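3.2 刺激と手続き

本研究では、日本語学習者が室内の物の位置を説明するとき、「に」と「で」、および「ている」と「てある」をどのように選択するかを調べた。参加者は134名で、19名ずつの組には分けず、全員が同じ課題を個別に行った。刺激にはCGで作成した室内画像を用い、参加者は各画像について自由に文を書いた。図2に画像の例を示す。

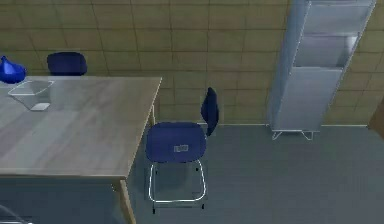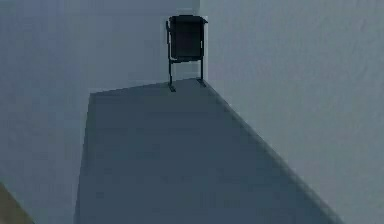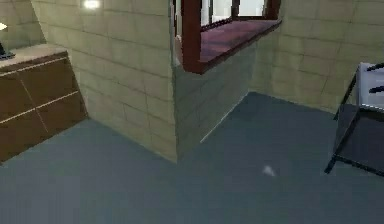 図2 記述課題に用いた室内画像の例(いずれもCG)

記述の時間は1枚につき2分とした。辞書の使用は認めなかったが、物の名前が分からない場合は母語で書いてもよいこととした。名詞の誤りは分析の対象に含めない。

回答の分類は、筆者とRevathi Kurupの2名が別々に行い、判断が一致しなかった文は協議の上で決定した。「机の上に箱がある」のような存在文では「に」の使用が安定していたが、動詞が「置く」に変わると、「机の上で置いてある」という形が多く現れた。この誤りは、場所を表す助詞を動詞の種類と結びつけずに覚えたことに関係すると考えられる。次節では、母語別にこの傾向を検討する。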